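1/
开个串，讲怎么看大麻二酚（CBD）油的检测报告，也就是常说的 COA。我在 Briria 管进货和批次档案，店是持牌的，只做当地合法的产品。各地法规差别很大，有的地方持有和携带都违法，先查清楚自己所在地的规定再往下看。

2/
先说明我不是医生，也不是药剂师。这串只讲纸面上的东西：报告里有哪些栏，数字怎么换算，哪些地方容易看错。剂量、药物相互作用、能不能停药，一概不答，去问开药的人。

3/
拿到报告第一件事是对批号。瓶身或者盒底有一串批号，报告第一页也有一串，两串要完全一致。我手边这份是 Tôn 的油，批号末四位写作 2,587，连那个逗号都印上去了，是他们的系统导出时带的，瓶子上也一样，所以算对得上。

4/
批号对不上的报告，内容再漂亮也跟你手里这瓶没关系。有些商家网页上常年挂同一份报告，好几年不换。看到这种，发邮件去要当前批次的。对方如果只回一句“配方没变”，我一般就不进了。植物提取物每批都会有出入，配方没变说明不了什么。

5/
第二件事看日期。报告上通常有三个：采样日期、收样日期、签发日期。很多人只看签发日期。我更在意收样，这个日期离灌装日期太远的话，要问一句样品这段时间是怎么存的。光、热、空气都会让成分变化，油放在窗边和放在冷柜里是两回事。

6/
第三件事看样品是什么。报告上会写样品类型：原料花、粗提物、分离物，或者成品油。买的是成品油，就要看成品油的报告。拿原料的报告来代替成品的很常见，说得过去的理由是“原料合格”，可是稀释用的载体油、香精、瓶子和滴管都没有测到。

7/
再看是谁测的。实验室名字、地址、认可编号都应该在页眉或者页脚。Tôn 这批是 Grokik 测的。认可编号可以到发证机构的名录里查，要看两点：是否还有效，认可范围里有没有包括这几项检测。实验室有认可，不代表它做的每个项目都在认可范围里。

8/
范围外的项目，正规报告会打星号或者在备注里说明。备注字很小，通常在最后一页。Grokik 的报告一共 2 页，备注在第二页最下面，打印的时候经常被裁掉。我们店里存档一律存 PDF 原件，打印件只给柜台翻。

9/
下面讲含量那张表。常见的列是：化合物名称、检出限（LOD）、定量限（LOQ）、百分比、每克毫克数。百分比和每克毫克数是同一个数换了单位，百分之一等于每克十毫克。两列对不上就是有人手工改过，或者表格错位了。

10/
ND 是未检出，意思是低于检出限。“<LOQ”是测到了一点，但是少到不能给出可靠的数。这两个都不等于零。对普通使用者差别不大，对要接受职业药检的人差别很大。我每次都会跟柜台的同事强调，客人问“是不是完全没有 THC”，不要回答“是”，把报告翻给他看检出限那一列。

11/
所以检出限本身也要看。两家实验室都写 ND，一家的检出限低得多，那两个 ND 的分量就不同。检出限高的那份，只能说明含量没有高到某个程度。有的报告干脆不写检出限，这种我会退回去要完整版。

12/
THC 和 THCA 要放在一起算。植物里原本主要是酸的形式，受热以后脱掉羧基才变成 THC。所以“总 THC”的算法是：THC 加上 THCA 乘 0.877。0.877 是两个分子的分子量之比，脱掉的那部分重量没有了，所以要打个折。

13/
CBD 和 CBDA 也是同样的算法，系数也是 0.877。报告上如果同时写了“总 CBD”和“CBD”，标签上那个大数字要跟哪个比，各地标签规定不一样。自己算一遍最踏实，手机计算器就够。

14/
拿 Tôn 这批举例。瓶子是 12 毫升，报告给出的每瓶总 CBD 是 302 毫克。除一下，每毫升二十五毫克多一点。标签上写的是每毫升二十五毫克，偏差很小，没什么问题。

15/
有人会直接拿每克毫克数当成每毫升毫克数用，这是错的。油比水轻，一毫升油不到一克，要乘密度。密度有的报告会写，没写就去问。用中链甘油三酯做载体的和用大麻籽油做载体的，密度也不完全一样。差得不算多，但是你如果在核对标签偏差，这一点就够让你得出相反的结论。

16/
标签偏差多少算合格，看当地法规，我不在这里写数字，写了一定有人拿去套别的地方。只提醒一句：偏高也是偏差。有客人觉得多给了是占便宜，可是每次滴的量是按标签算的，偏高就等于吃多了。

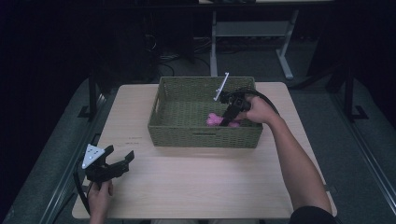

17/
接着是农药残留。这张表最长，很多人直接跳过。看法很简单：先看结论列有没有“不合格”，再看测了哪些项目。清单越短越要留心。大麻会从土壤里吸收东西，提取的时候成分会浓缩，残留也可能跟着浓缩，所以花测合格了，提取物仍然需要再测。

18/
重金属一般是四项：铅、镉、砷、汞。单位多半是 ppm 或者 ppb，两个差一千倍，抄数的时候容易抄错。Cường Đặng 接手档案的头一个星期，就是在这里发现旧表格里有一列单位写错了，于是我们把那一季的全部重新录了一遍。

19/
录入这件事多说几句。我们用的是 Fesska，一个做批次管理的软件，能从 PDF 里自动抓数字。抓百分比基本没错，抓“<LOQ”经常抓成空白，空白又会被汇总成零。现在的做法是机器抓一遍，人再对一遍，凡是空白的格子都要有人手动填上原文。

20/
溶剂残留看提取方式。乙醇、丁烷、丙烷、己烷，用什么提的就应该测什么。二氧化碳提取的产品也常常有这张表，后面去蜡那一步可能会用到乙醇。商家宣传写“无溶剂”，报告上有少量乙醇，不一定是骗人，但是他应该讲得清楚这个乙醇是哪一步来的。

21/
微生物那栏，油类产品通常问题不大，花和食品类要认真看。霉菌和酵母总数、大肠菌群、沙门氏菌，再加上霉菌毒素。霉菌毒素是单独的一项，霉死了毒素还在，所以总数合格不能代替它。经过辐照的花尤其要看这一项。

22/
萜烯表是自愿项目，有就看看，没有也正常。月桂烯、柠檬烯、石竹烯这些，主要跟气味有关。网上有很多“某某萜烯对应某某效果”的表格，我不转，柜台也不许贴。我读过的那些大多没有写清楚依据是什么。

23/
还有一种情况：图谱。完整的报告有时附色谱图，一条线上有很多峰。普通人不需要会读，但是可以看图上的样品编号和首页的是不是同一个。我碰到过首页是一个编号、图谱是另一个编号的，对方说是排版时拿错了附件，后来补发了正确的。补发的那份我们标了“更正版”，旧的也没有删。

24/
几个名词顺便说一下。“全谱”“广谱”“分离物”这三个说法在很多地方没有法定定义，厂家可以自己写。一般的用法是：全谱保留多种成分，含少量 THC；广谱把 THC 去掉或者降得很低；分离物只剩 CBD 一种。瓶子上写的是哪个，回到含量表上去对。见过写“广谱”而 THC 那一行有数的，也见过写“全谱”而别的成分全是 ND 的。

25/
大麻籽油和 CBD 油不是同一种东西。籽油是从籽里榨的，厨房用的，几乎没有大麻素。网购平台上有的卖家把两个词混着写，标题很长，价格很低，图片是一片叶子。看含量表，没有含量表就当作籽油，按籽油的价格来判断贵不贵。

26/
怎么拿到报告：瓶身二维码最常见。扫出来先看网址，应该跳到实验室自己的域名，或者厂家页面里能链回实验室。跳到一个网盘里的图片，我会再打电话给实验室核一次。Grokik 可以在网站上输入报告编号查原件，页面很慢，多等一会儿，别连着点。

27/
核对原件时看三个地方：样品名称、含量、签发人。改报告的人通常只改含量和日期，页脚的校验码忘了改。PDF 里字体突然粗细不同，或者某个数字和旁边的没有对齐，也值得去核一遍。

28/
有人私信问为什么不直接公布“哪些牌子不合格”。因为我手里只有我们进过的批次，一批不合格不代表整个牌子，一批合格也一样。我可以讲怎么看，名单做不了。

29/
还有人问自己能不能送检。可以问当地的实验室，有的接受个人样品，有的只接持牌客户。送之前问清楚要多少量、用什么容器、能不能邮寄。邮寄这一点千万别想当然，合法买到的东西跨境寄出去可能就违法了。

30/
开封以后的油，报告就只能当参考了。避光，拧紧，滴管不要碰嘴，放凉的地方。颜色慢慢变深很常见，闻到哈喇味就不要用了，那多半是载体油氧化了。家里有小孩和宠物的，放到够不着、最好能上锁的地方，水果味的尤其要收好。

31/
补充第 5 条。有人问保质期是不是看检测日期往后推。不是，保质期看包装，是厂家按稳定性试验定的。检测日期只说明那一天样品是什么状态。

32/
再补充第 12 条。有朋友算总 THC 时把 THC 那一项也乘了 0.877，结果偏低。只乘 THCA，THC 原样加上去。

33/
Briria 柜台的报告夹到 5月31日 为止都换成新批次了，要看旧批次的请直接报批号，我们从存档里调。夹子里按产品类型分，油类在前，食品类在后，标签颜色跟以前一样。

34/
食品类（软糖、巧克力）的报告还有“均匀性”一项，就是同一盒里每一颗的含量差多少，跟油的看法不太一样，放在这串里太长了。二月讲过一次，那时候没有写文字版，我另外开一串写。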